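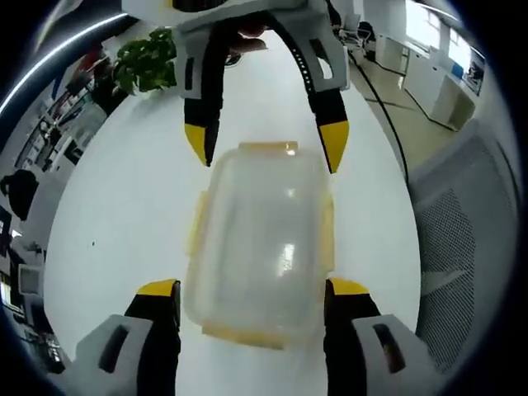 Clear box, yellow tabs, a gripper on either side of it.

6/24/23
by Sławomir Stępień

Quick one, I have a train to catch and a disk that is still copying.

So the lid box task. We're at 79 demos out of the 200 I promised, and I wanted to be past 100 by now. Not a disaster. Slower than the cups though, a lot slower.

Setup, for the people who asked after the last post: handheld grippers, one per hand, camera on each, no arm anywhere near the table. You do the job yourself with the grippers and the policy learns from what the cameras saw and how the fingers moved. We call our pair Tirno, don't ask, it was on a whiteboard. The training side is Gallon, same code as for the cups with two lines changed. Maybe three.

Why food boxes. Everyone does blocks. Blocks are easy to see and easy to grab and then you show it to somebody and they say ok, blocks. A box with locking tabs needs two hands, one to hold and one to press, and you have to press in the right spot or it just skates away from you across the table. Which it did. A lot.

Clear plastic is the other thing. White table, clear walls, so the table shows right through and what the camera mostly gets is the rim and a big stripe of ceiling light down the middle. The yellow tabs help. I was going to swap in a solid colored box to make life easier and Vuorinen (the office, they lend us the table and pay for the disks) said no, kitchens have clear boxes. Fair.

Things I changed this week, no order:

Start position. I was putting the box down in the same place every time without noticing. First 45 demos, all dead center. Looked at them in a row and felt a bit sick. Kept them, but now I shove the box with my elbow before each take and go from wherever it ends up.

Speed. I get faster as I get bored. Demo 60 is a different person from demo 10. Put a metronome on my phone, hated it, kept it.

Failed grabs. Used to throw these away. Now if I miss a tab and then recover and get it, it stays in. If I miss and just give up it goes in a seperate folder. The cup policy never saw anybody miss, so when it missed it sort of froze over the cup and thought about its life.

Left hand. I am right handed and it shows. Half the takes from here on are swapped, left presses, right holds. They're ugly. Fine.

Lights stay as they are. Tried one set with the strip off and the glare on the plastic went down but so did everything else. Might do a small batch in the late afternoon and see if it matters, no promises.

Sync is still bad on long takes, the two cameras drift apart and I have to trim by hand. If you know Cududier's export tool and how to make it stop renaming my files, please write to me. I have read the manual. Both pages.

My thumbs hurt, by the way. Nearly 100 squeezes on a good morning if you count the practise ones. Taking breaks now, ten takes then coffee.

Plan is finish the box by September, then bags with zippers, which I already regret. Will post numbers when there's a policy worth running, right now there isn't one.

Disk is done. Going.

Last updated: same evening, fixed the demo count, I had it wrong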